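Trolwood Bench Guide, Section 4: Comparing Grippers on the Picking Bin

Read this section before you mount anything. It covers changing from one gripper to another on the large arm, routing the cables and air hose, and running a fair comparison in the gray bin. It assumes you have finished Section 3 (arm power, stop circuit, controller login) and that the arm moves on command with no gripper attached.

A word about claims. Every gripper that comes to this bench arrives with a sheet saying it can pick nearly anything. We have yet to see one of those sheets mention a shaggy toy lying against a wall. Treat supplier pick rates as advertising until your own log says otherwise, and that goes for the Lurnura fingers we paid for as much as for the loaners.

4.1 What you need

Gripper under test, with its own mounting screws
Adapter plate for the arm flange
Cable ties and one wide strap
Bar clamp for the bin
Blue tape
The bench log, paper or file
The standard object set (see 4.4)

The Cullinane gripper ships with screws that are too long for our adapter plate. They will go in, feel tight, and leave the gripper loose. Use the short ones from the bench drawer.

4.2 Mounting the gripper

1. Move the arm to the service pose and press the stop. Check that the pendant shows the stop as active.

2. Shut off the air at the wall valve and bleed the line. The gauge should read zero. If the needle hovers just above zero, bleed it again. Do not tap the gauge until it agrees with you.

3. Remove the old gripper. Support it with one hand while you take out the last screw.

4. Fit the new gripper to the adapter plate with the locating pin in its hole. Tighten the screws in a cross pattern, a little at a time.

5. Try to twist the gripper by hand. Any play at all means you start over from step 4.

6. Enter the new weight and tool length in the controller. The Landelitz controller will offer to estimate the weight for you. Decline. We ran the estimate 3 times on the same gripper and got a different answer each time, so weigh the thing on a scale and type it in.

CAUTION: A wrong tool length will drive the fingers into the bin floor. The collision setting may catch this. It may also catch it late.

4.3 Cables and hose

Bad cable routing has spoiled more comparisons here than bad grippers have. A tight hose pulls on the wrist, the pick lands off target, and the log blames the fingers.

1. Bundle the gripper cables with the air hose. Tie them together along the length that hangs free.

2. Hold the bundle to the arm link with the wide strap. Ties alone slip on a smooth link.

3. Leave a loop between the strap and the gripper, long enough for the wrist to turn fully both ways.

4. With the air still off, turn the wrist slowly to each end of its range at low speed. Watch the hose fitting. It should never be what stops the motion.

5. Lower the arm to the deepest pick position and look at where the loop goes. It will hang in the bin. Some hang is normal with this arm, but a loop that drags across the objects will move them before the fingers arrive, and that pick has to be thrown out.

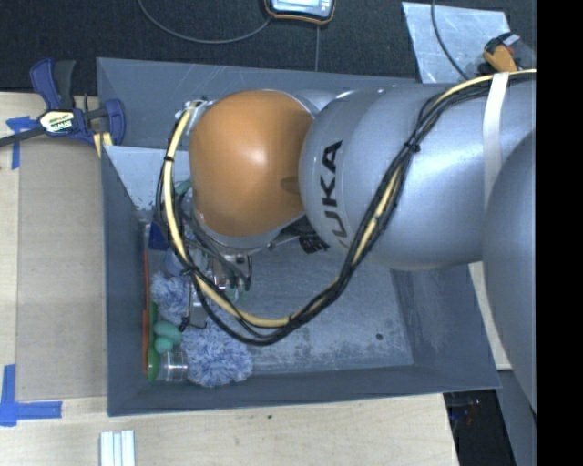
If you cannot find a length that clears the objects and still lets the wrist turn, limit the wrist range in the program and write the limit in the log. Every gripper in the comparison then gets the same limit. It is tempting to free up the range for the one with the slimmer cable. Don't, unless you plan to report the two results separately and say why.

NOTE: Shorter ties with the ends trimmed flush catch on fewer things. Turn the knots away from the objects.

4.4 Setting up the bin

1. Set the bin against its tape marks on the table and clamp it. An unclamped bin creeps, and you will not notice until the picks near the wall start to fail.

2. Push on the bin from two sides. If it shifts, move the clamp and try again.

3. Run the corner check from the program menu. The arm visits each corner at a safe height. Compare what you see with the marks, and correct the bin before you correct the program.

4. Put in the standard objects. The set must include something soft, something clear, something long and thin, and something rubbery. A set made only of boxes will make every gripper look good.

5. Push a share of the objects against one wall. Open-floor picks are the easy ones, and most demo videos contain nothing else.

6. Mix the objects again between runs. Do not place them by hand where you think the gripper would like them. People do this without meaning to, which is why we tip them in from a tub.

NOTE: The overhead camera has trouble with clear plastic. If it reports no object where there plainly is one, log a vision miss. A vision miss is not charged to the gripper, but it stays in the report. Dropping those lines is how a poor cell gets a fine score.

4.5 Running the comparison

1. Clear your hands and tools out of the arm's reach. Open the air valve, release the stop, and start at low speed.

2. Watch the first 4 picks closely with a hand on the stop. Look for the loop, the fitting and the finger tips, in that order.

3. If nothing rubs or catches, raise the speed to the test setting. Use the same setting for every gripper.

4. Log each attempt as a pick, drop, miss, vision miss or operator stop. If you had to reach in and free an object, it was an operator stop. "Picked with help" is not a result.

5. After each run, look at the finger tips and write down any wear.

6. Swap grippers and repeat from 4.2. Run the first gripper again at the end. If its second score is far from its first, something on the bench changed and you cannot trust the runs between.

CAUTION: Never clear a jam with the arm merely paused. Press the stop. A paused program can be resumed from the desk by someone who does not know you are there.

4.6 Reading the numbers

A small gap between two grippers after one run means nothing. We call a difference real when it shows up on 2 separate setups, mounted from scratch each time. So far that rule has erased most of the differences we were excited about.

Look at failures by object before you look at the total. One gripper may do well on everything except thin pieces against the wall, and if your job is thin pieces against the wall, the total is no use to you.

Wear is harder to judge. The Lurnura finger pads are rated by the seller for long use, with no word on what they were gripping at the time. Ours get inspected every 4,000 cycles and replaced when the edge rounds over, whatever the rating says.

4.7 Common problems

Gripper closes but the controller shows it open: check the sensor plug first. It works loose during wrist turns.

Picks drift to one side as the run goes on: check the clamp, then the strap. Recalibrating the camera will hide this fault for a while and should be the last thing you try.

Weak grip at full air setting: look for a kink in the hose where it bends toward the fitting.

Arm stops with a load warning when nothing is held: the tool weight is wrong, or the hose is pulling. Go back to 4.2, step 6.

Soft objects are lifted and then dropped on the way out: fibers may be caught between the tips. Stop the arm, clean them, and log the drop anyway.

For camera mounting and lighting, go on to Section 5.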